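Padilla put out the subcontract award for its engineering support work in October, and Guma is one of the two firms on it. I've worked under contracts like this for a long time, so a few posts on how they run.

---

The basics first. A support subcontract like this doesn't buy a product. It buys hours. The lab says what kind of people it needs, the firm supplies them, and they sit with the lab's own staff and do the lab's work. Design, stress analysis, thermal, test, drafting, that sort of thing.

---

Guma and Clukano both hold a slot. Neither one has been promised any work. The award gives you the right to bid on task orders, and every task order is its own small competition. Folks see "award" in a press release and think the money has arrived. It hasn't.

---

The base period is 2 years with options after that. Options belong to the customer. The firm can plan around them but can't count on them, and a good program manager keeps two staffing plans on file – one with the option and one without.

---

Someone asked how many labor categories there are. 70 on this one. The last contract I was on had fewer and it was easier to live with. With 70 you get a lot of arguments about whether a person is a Mechanical Analyst III or a Senior Design Engineer I, and the rates for those two are close enough that it mostly burns up afternoons.

---

If you're a candidate, read the category description before you send a resume. The person screening you has a sheet with the minimum years and the degree. They check your resume against the sheet. If the years aren't easy to find, you may get passed over by somebody who has eleven more to read before lunch.

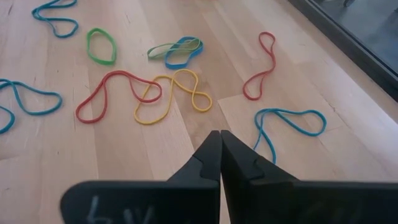
Blue, green, red and yellow rubber bands on the floor.

---

On incumbents. When a contract changes hands, most of the people stay and the badge changes. You get an offer letter from the new firm for the same desk. Read the benefits page closely. Salary usually carries over. Vacation balance often doesn't, and neither does your service date unless the letter says so.

---

Ask for the service date in writing. I've seen two people on the same team with the same years on site end up on different vacation schedules, and the only difference was that one of them asked.

---

Tamik is the scheduling and timekeeping system most of these task orders will run through. It's fine. It locks at 9 in the morning for the previous day's time. Miss that and your lead has to open the day back up by hand, which they will do once or twice before they start to mind.

---

Charge codes change when a task order is modified. The old code stays visible in Tamik for a while and still takes hours. Those hours then have to be moved, and each move needs a signed reason. Check the code on the first day of every period. It takes a minute.

---

A note on size, as the release gave no headcount. Padilla has 700 contract seats across all its support vehicles, and this is one of several. I don't know the split. Anybody giving you a firm number for this one piece before the first task orders are out is guessing.

---

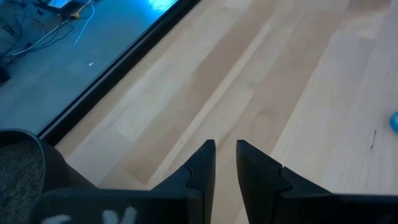

What happens to my job if the firm I work for doesn't win the next task order?

It depends on whether you're charged to that task order full time. If you are, the firm will try to place you on another one, and if there's no opening you may get a short stretch on overhead before a layoff notice. People split across two or more task orders usually have an easier time of it.

---

More on overhead. It's the pot that pays you when you aren't billing to a customer. It's small at these firms, because the rates were bid low to win. Don't plan on a month of it. Ask your manager what the practice is while things are quiet.

---

For the small firms reading this: the way in is usually as a second-tier sub to Guma or Clukano. Call the small business office at each one. Have a one-page capability sheet, your accounting system status and the categories you can fill. Leave the long slide deck at home.

---

Your accounting system matters more than your brochure. If you can't separate direct and indirect costs and show it on paper, cost-type work is closed to you. Fixed-price pieces are still possible, but there are fewer of them and they tend to be drafting or inspection.

---

Watch the travel clause too. Under this kind of contract, travel is paid back at cost with no fee on top, and the trip has to be approved ahead of time. A verbal OK from the technical lead doesn't count. The contracts side has to say it, in an email at the least.

---

Also the technical lead can't change your scope. They're often the person you like best on the whole job and they'll ask for one more load case or a second drawing set. If it isn't in the task order, write it down and send it up. Then keep working on what is in there until you hear back.

---

Phase-in comes next. Badges, training modules, laptop swaps. The badge office opens at 7:30 and the line is shorter before 8. Bring two forms of ID and make sure the names match exactly, middle initial included.

---

I'll add to this when the first task orders are posted. Questions about rates I can't answer. Questions about Tamik I can, up to a point.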